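Lab Notes, August

Sorting out see-through dishes: first results from the Rendico study

Most of the work on two-arm dish handling at Sakik over the spring went into one narrow question. Our policies could pick up an opaque bowl or mug from almost anywhere in the cell, but they fell apart on clear and tinted plastic. Fingers closed short of the rim, or one arm let go before the other had a grip. The Rendico study was set up to find out how much of that could be fixed with training data alone, leaving the arms and grippers as they were.

The task is loading and unloading a wire dish rack with two arms. The mix of dishes is changed between episodes, and every set has to include at least one clear piece. Both arms are in use for most of an episode, and the hardest stretch is when they meet over the rack with a single item between them.

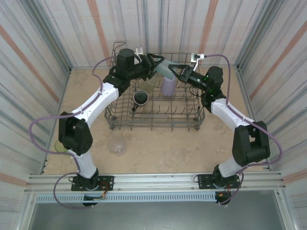
Both grippers on the green cup above the rack.

We collected 2,000 demonstrations by teleoperation and trained two policies on them. The first, which we call La, sees only the fixed view of the workspace. The second, Jadau, gets the same view plus a camera at each wrist. Everything else was kept the same, including the number of training steps and the order of the data. Each policy was then run on the same list of starting layouts.

With opaque dishes the two were close enough that we would not claim a difference. With clear dishes Jadau did better by 30 percentage points on complete episodes, and most of the gap came from the moment of first contact. La tended to stop short and close on air. When it did get hold of a cup, it usually finished the job.

We also tried cutting the training set down. Jadau trained on some 700 demonstrations still beat La trained on all of them on the clear items, though it was slower and regrasped more often. The smaller set was drawn at random, and we repeated the draw 4 times with similar results.

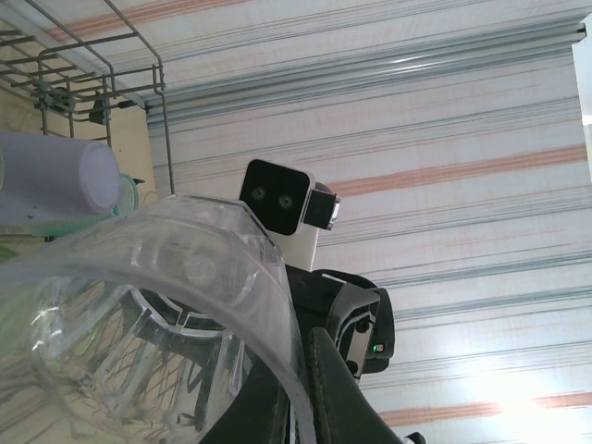

Wrist views have their own problems, and the next round of work is on those. The view tips and swings with the arm, so the policy can't count on any fixed sense of which way is up. A large piece held close also takes over the picture. With a clear container like this one, the rim throws white highlights and the rack shows up again as gray smears through the plastic, so an edge in the image may have little to do with the edge the fingers need. The other arm's gripper is often in view as well, and we think Jadau uses it to time the handoff. We have not tested that yet. The plan is to mask the opposite gripper in the wrist images, retrain, and see whether the handoffs get worse.

Glass is only lightly covered in the current data and we are not reporting a separate number for it. More glass episodes are being recorded now, along with a set under dimmer light. The layout list and the scoring sheet are on the project page for groups that want to run the same comparison.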